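Notebook, mock aisle, drinks bay
8 June 2020

Woo-jin Yeon and I have inherited the drinks bay. The previous owners left us a shelving unit, a heap of bottles and a planogram called Kiltum v.5, which is a very handsome document that describes some other shelf. It calls for juice. We have no juice. It calls for a price tag under every facing. We have no tags either, so today is about position only and anyone who wants to know what things cost can go to a shop.

Setup for the record. Gray metal bay, three levels, stepped so the lower shelf sticks out furthest. Dark price rails along the fronts. Overhead lights as they come, no extra lamp. I asked for an extra lamp in February and have been told it is in hand.

Working rule, agreed over coffee and therefore binding: group by drink first, then by brand, then pull forward to the rail. Water and tall stuff up top, fizzy in the middle, overflow on the bottom. Woo-jin wanted to go by color, on the grounds that this is how people look for a drink when they are thirsty and not reading. I said a shopper who can't tell cola from soy sauce has bigger troubles. We wrote both down and went with mine because I was holding the pen.

First pass on the middle shelf was done quickly, on purpose, to see what "quickly" looks like.
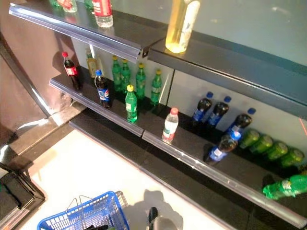 Middle shelf, first pass. Cola at the left, Sprite to the right, one Sprite out front by the rail.

Notes on the above, in the order they annoyed me:

The Sprites nearly make a row. Nearly is worse than not at all. Four at the back with uneven gaps, and a fifth that has gone to stand at the front by itself like it's about to make a speech. From the aisle your eye goes straight to it. If this were a promotion I'd call it clever.

Coke and Pepsi on the same end of the same shelf. Kiltum puts a divider between them. We don't have the divider. Woo-jin thinks the divider is there for the sales reps and has no effect on anybody else, and I can't find a line in the planogram that says otherwise.

The pale yellow-green one behind the Coke belongs in its own group. I put it there because there was a space, and that is the whole history of bad shelves.

Top shelf is fine if you are tall. From where I was looking you get the feet of the bottles and have to guess the rest. The amber one over toward the right, near the join, could be tea or cooking oil, and I am not climbing up to find out before lunch. Left a query on the sheet. If it's oil it goes to Ganden's bay, and Ganden's people can have the pleasure of finding a spot for it.

Second thing we looked at was laying bottles down versus standing them up. The Grerik sheet (the one with the coffee ring, not the clean one, the clean one is out of date) allows bottles on their sides in the overflow if they all point the same way. I had always assumed this was somebody's excuse for a mess. Woo-jin is more generous and says it's for low shelves where a standing bottle won't clear. So we gave it a fair go.

Points in favor of lying down: they don't topple, having got that over with. The green ones go side by side nicely when the caps are all on the same side. You can read a fair amount off the cap alone. Yellow cap, green bottle, done, no need to see the label.

Points against: round things are round. The water label ends up wherever it likes, and turning it to face out takes two hands and some patience. 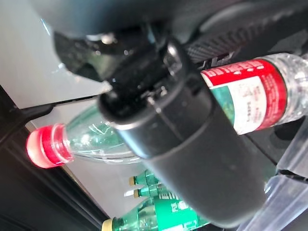
Caps are the part I'd keep. If every bottle in a lying group points its cap the same direction, it looks meant, even when the spacing is poor. Mix one the other way and the whole lot looks dropped. Woo-jin wants this as a written rule and I've put it in pencil under "overflow," with a question mark, as he hasn't said which direction yet and I suspect we will each remember a different one.

Also pencilled in: red cap next to yellow caps is fine. Water beside Sprite reads as two groups with no gap needed, thanks to the color. He was quite unbearable about that. I concede that color does some of the work. I do not concede the pen.

Allowance per the Ham form is 20 minutes per bay, which must have been timed by someone with identical bottles and no colleague. I have left our time blank and written "see notebook." This is the notebook. I'm not telling it either.

To do:
Query the amber bottle, item line 932 on the old stock list if I'm reading my own writing right. Could be 923.
Ask about dividers again.
Bring the Sprites up to the rail as one row, or push the front one back. Pick one and stick to it.
Redraw page 23 of the planogram without the juice.
Move the yellow-green one.
Lamp.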